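4.3 Running a sorting trial with the Revo planner

This section covers one trial of the bin-to-box task used in the Nakpan grasp study. Complete the hand-eye calibration in 4.2 first. Last revised 29 March 2021 by Ye-ji Hyun.

1. Set the bin on the table within reach of the arm. Set the three boxes beside it, holes facing up.

2. Fill the bin from the mixed set. Hard toys, soft toys and cloths go in together. Do not arrange them by type.

3. Start the Kerer logger, then the planner. Wait until both report ready.

4. Load the grasp model. The default checkpoint was trained on 2,278 labeled grasps, of which 1,601 were marked as successes.

5. Enter the trial number and select a scoring mode:
strict: the item must pass through the hole of the assigned box
loose: any of the three boxes is accepted

6. Press Run. The trial ends after 50 attempts or when the bin is reported clear.

CAUTION: Keep hands out of the work area while the planner is running. Use the stop button before reaching in to free a cloth.

NOTE: A cloth that covers other items is often segmented together with them. The planner then proposes one grasp for the whole group. Log this as a merge error. Do not log it as a missed grasp.

NOTE: Gaurav Gautam's earlier runs used a fixed approach height. The current version sets the height from the depth map, so the two sets of results should not be pooled.

7. After the trial, export the log to the Badance folder and check that each attempt has a start pose, an end pose and a result code. Attempts with no result code are dropped from the success rate. In the pilot, 41 attempts were dropped this way.

Arm, bin and boxes at the workspace: 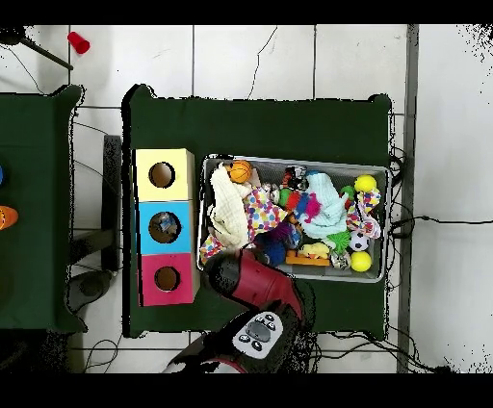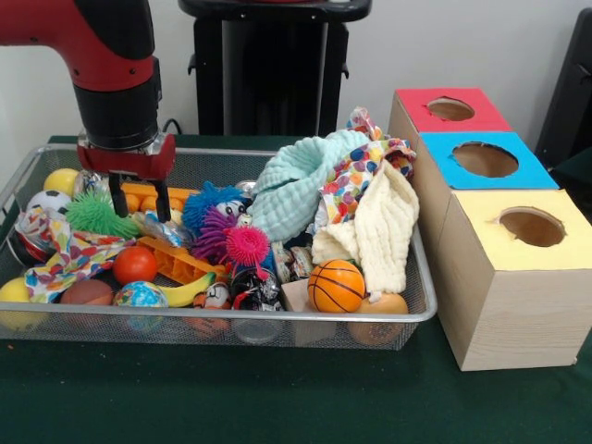 Can a trial be resumed after an emergency stop?

A stopped trial has to be started again from step 2 under a new trial number. The planner clears its record of failed grasps when it restarts, so attempts made before and after the stop are not comparable. Keep the partial log and mark it as void.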